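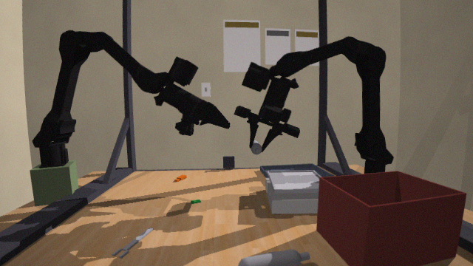 Miklow wants to know why we are still in simulation in December when the handoff task is due on hardware at the end of the term. Fair question from the team channel, and the answer is too long for the channel, so I'm putting it in a thread.

The task: right arm picks up a small cylinder, presents it in the space over the middle of the table, left arm takes it, right arm lets go, left arm places it. Two arms, 2 grippers, one object. The scoring only looks at the final placement. Everything that goes wrong goes wrong at the handoff.

Project name is Quintela. It is the capstone for the manipulation course at Sarnolberg. If you took the course last year you had one arm and a sorting task. Most of your code will run. Your planner config will not, so please stop copying it in.

State of the sim scene: both arms, the frame posts, the table, the box, the tray, plus loose items as clutter. The clutter counts. Collision checking is on for everything on the tabletop. If you turn it off to get a faster plan, your run is void.

Render materials are flat and simple. Do not spend time on them. Somebody lost most of an evening to wood grain.

Last batch was 144 episodes, same controller, randomized start pose for the cylinder. Failures sort into 3 groups.

Group one: left gripper approaches along the same line as the right gripper's fingers and the wrist blocks collide. This is a planner problem. Fix was to constrain the approach angle on the receiving side. The presenting gripper points close to straight down, the receiving one comes in on a slant.

Group two: early release. Right gripper opens on a timer before the left one has a grip. We had a fixed delay in there from the first week. It is gone. Release now waits on contact at both fingertips of the receiving gripper, held for 4 consecutive control steps.

Group three: cylinder rotates in the fingers when the second gripper touches it. In sim this depends almost entirely on the friction coefficient, and we do not have a measured value for the pads. Right now it is a guess. I would treat any result from this group as meaningless until somebody measures it.

That last one is the real answer to the December question. Groups one and two can be fixed without touching the hardware. Group three can't. I want the first two closed before we book arm time, so that arm time goes to friction and calibration.

On calibration: base-to-base transform is exact in sim and will not be exact on the bench. I added an offset of a few millimeters to the left base in the config, sign randomized per episode. Success rate dropped, as expected. Please test with the offset on. The flag is off by default and I keep seeing plots made without it.

Separate note on logging. We moved from our own scripts to Endosano for episode storage. Write the seed, the commit hash and the offset into the header. An episode without a seed can't be replayed and gets deleted in the nightly cleanup.

Open items if you want one: gripper force limit on the receiving side, a retry behavior when contact is lost before release, and a timeout for the case where both grippers hold and neither lets go. The third one currently hangs the episode until somebody kills it.

Code review is in the lab at 4. Bring the replay, plots alone are hard to argue with.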